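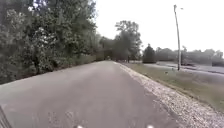 Asphalt path, trees and shrubs on the left, gravel shoulder and grass verge on the right.

Working alongside the path machine: tips from the grounds shed

Since July the Vilo has done the path rounds and we have done everything the Vilo doesn't do, a list that keeps getting longer. A few things worth passing on to the next crew.

Trim the hedge side first. Leaves that never bothered a man with a barrow will stop a machine dead, and then you get a text.

Rake gravel back onto the shoulder before the 7 a.m. run. Use the wide rake. The narrow one belongs to Ekua Amoah and she would like it back.

Wipe the lenses with a damp microfiber cloth, never your sleeve. Kristof Peeters used his sleeve.

Keep a paper log in the shed. The app records that it stopped 14 times. It doesn't record that you walked over 3 miles fetching it.

Don't park tools on the asphalt "for a second." It will wait behind a shovel all afternoon, very politely.

Charge it at the far outlet - the near one is for the kettle, and we voted.

As for jobs, all of us still have one. Ehsan Paracha used to push a blower and now has a tablet and a new title, with the same pay. He says his back is better. He misses the blower, though, and on windy mornings he takes it out anyway.

Spare brushes are on the shelf behind the door, under the rope.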